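Dresholm Community Kitchen Energy Study
Progress report to Mivance, June

1. Metering
Plug meters are logging at 202 outlets. Two sites await access.

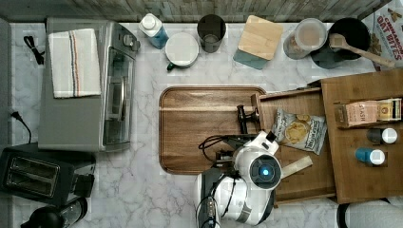
2. Standby load
Veronica Neagu rechecked the Purves data; one logger drifted and was replaced.

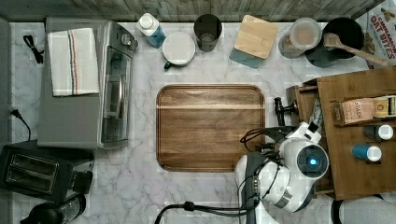

Standby draw is now reported by appliance class. Cooking and heating form one class, so a toaster oven and a two-slot toaster on the same counter are logged together -- refrigeration stays separate.

3. Budget
Spending to date is $600, all on loggers.

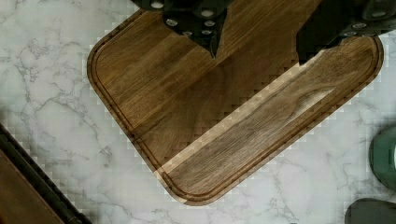

The Ustero invoice is pending.

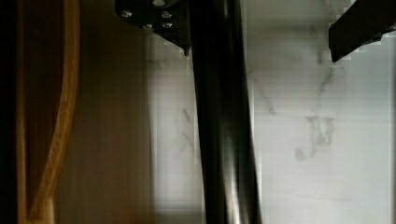
Elvia Ocampo will forward it once approved.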